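How to Read a Political Pamphlet Without Losing the Afternoon

Somebody hands you a folded sheet outside the train station. It says the country is on its knees, that everyone in office is to blame, and that salvation is on the back page next to a phone number. You have a bus to catch. What do you do with it?

Most people put it in the first trash can, and I don't judge them. But I have been collecting these things since 1994, and I think a pamphlet deserves 15 minutes. It will tell you plenty about the people who wrote it, sometimes even on purpose. You need a pencil, a second sheet of paper and a certain tolerance for capital letters.

Step 1. Find the signature

Start at the back. Look for the name of a party, a movement, a front, a league or a "group of concerned citizens." Write it down exactly as printed. Small groups split often, and the difference between the Gorano Workers' League and the League of Workers of Gorano may be a lawsuit and two broken friendships.

If there's no name at all, write "unsigned" and keep going. Unsigned sheets are usually meaner and better written.

Step 2. Underline the complaints

Go through once with the pencil and mark every problem the author names. Rents, prices, the hospital, the moral condition of the young. Don't argue yet. You'll want to, particularly around paragraph two.

Now sort them on your second sheet into things you could check and things you couldn't. "The Huriswood clinic closed in October" can be checked. "The people are suffocating" can't, though the people may well be.
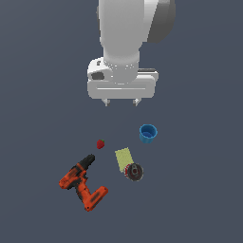 Expect the second column to be longer. In my own pile a sheet with more checkable complaints than uncheckable ones is rare enough that I keep those in a separate folder, and the folder is thin.

Step 3. Find the hinge

Every pamphlet has a sentence where it stops complaining and starts selling. It often begins with "Only" or "The sole solution" or "History teaches us." Circle it.

The hinge is where you should slow down. Up to that point the author has been telling you things you half knew already, and you've been nodding. The nodding has momentum. A man who agrees that bread costs too much can find himself, one sentence later, agreeing to abolish the upper chamber.

Ask what connects the two sides. Sometimes there's a decent argument there. Sometimes there's a line break.

Step 4. Look for the "we"

Put a small W over every "we," "us" and "our," then work out who is in each one. They move around. In a sheet I picked up in Plerkska, "we" was the whole nation in the first paragraph, the working part of it in the third, and by the end it was fairly plainly Duarte Macedo and his brother-in-law.

Do the same with "they." If "they" covers the bankers, the foreign press and the parking authority all at once, make a note.

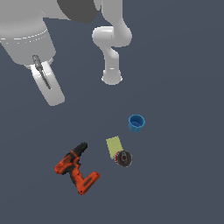
Step 5. Check one fact

One is enough. Pick something specific, with a date or a number attached, and go look it up at the library or in the local paper's archive. Choose a claim you'd like to be true. Anyone can debunk the other side before lunch.

If it holds up, say so on your sheet. Radicals get things right fairly often, and it's bad manners to act surprised. If the number is off by a little, it may be out of date. If it's off by a factor of 20, you have learned something about the proofreading, at the very least.

Step 6. Ask what happens the morning after

Suppose the author wins. Who collects the garbage? Who sets the school calendar? See if the pamphlet has a single line about any of it. My friend Omolara Amadi calls this the drains test, and she has applied it to governing parties as well, with poor results all round.

Don't be too strict. You can't fit a water policy on a folded sheet. But a group that has been printing for 17 years should have mentioned water somewhere.

Step 7. Write two sentences

In the first, put the author's case as the author would want it put. In the second, put your own reply. If you can't manage the first without sneering, go back to Step 2 and take a fresh pencil.

Date the sheet, note where you got it, and fold your page inside.

A few notes on storage

Cheap paper yellows fast, so keep the pile out of the sun. Staples rust and should come out. Shoeboxes are fine. File by place first and by name second, as the names will change on you: the Rallis Popular Front has been through so many that I've given up and given it its own box, with the old labels crossed out on the lid.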